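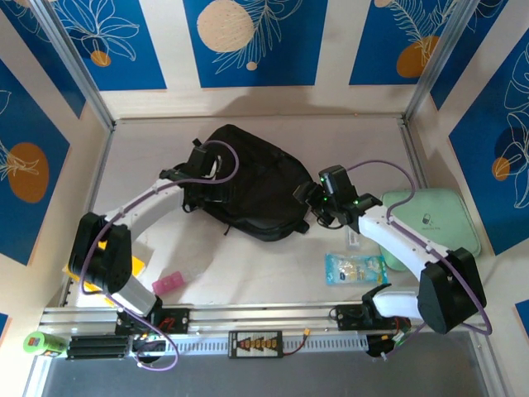
Peninah Mussa asked at the last review whether one backpack per child was still the right way to spend the grant, or whether schools would get more from loose supplies handed out in the classroom. We have kept to backpacks for this period. The schools in Plernside were asked the same thing in March and most of them preferred a bag that goes home with the child. Two would like extra pencils as well, and those are in the next order.

Progress report, second period
Backpack packing and distribution, Plernside and Bastos

Summary

The grant covers 3,036 backpacks. At the close of this period 2,000 have been packed, checked and delivered to schools. The remaining 1,036 are on order from Dromema. Spending is within budget on all lines except freight, which is explained below.

Backpacks

We chose a plain black backpack again. Families told us after the first period that older children would not carry a bag with a cartoon or a sponsor's name on it, and black does not show dirt as quickly. It also lets us buy one bag for all grades.

The first delivery from Dromema had a fault. On 29 bags the stitching at the top of a shoulder strap had not been finished properly. These were set aside and Dromema replaced them without charge. We now check both straps and run every zipper all the way open and closed before anything goes in. It slows the work down, but we have had no strap complaints from schools so far.

Packing

Each bag is laid flat on the table to be checked and then packed. Notebooks and the folder go in first, against the back. The pencil case goes on top of them and the water bottle goes in last. In the first period bottles were packed at the bottom and a good many folders arrived bent.

The Prino pencil cases came in later than promised, and packing stopped for 2 weeks while we waited. Odair Coutinho used the time to relabel the shelves and sort the packed bags by school. Loading the van is easier as a result, and we plan to keep the shelves that way.

Distribution

All Plernside schools have received their full number. Bastos has received bags for the lower grades only. The upper grades will be served from the next delivery. School offices sign for the bags on arrival and hand them out on a day that suits them. Bastos has asked that we avoid Monday mornings, when the office is busy with attendance, and we have moved our deliveries to the afternoon.

Budget

Freight went over because the late pencil cases meant a second van trip to Bastos. The cost was covered by savings on notebooks, which came in below the quoted price. We are not asking for more money. We do ask for your approval to move the rest of the notebook savings to the freight line, in case the final delivery has to be split.

Next period

Receive and check the remaining backpacks.
Pack and deliver to the upper grades at Bastos.
Send the extra pencils to the two Plernside schools.
Collect comment forms from all school offices.

The signed delivery slips are in the shared folder under the name of each school.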